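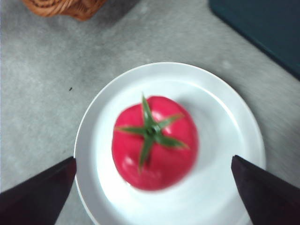 Store tomatoes are up again at the Zillwood market, so I started writing down what my garden costs me. Short thread.

Seedlings, two bags of compost and a new hose came to $268. The hose was most of it.

I have 16 plants in the ground. Three are doing badly — too much shade from the neighbor's garage.

Water is harder to figure. The bill covers the whole house and I'm not buying a meter.

Last year I picked 413 tomatoes by the end of September. I gave a lot of them away.

Will post the new total when the plants come out in October.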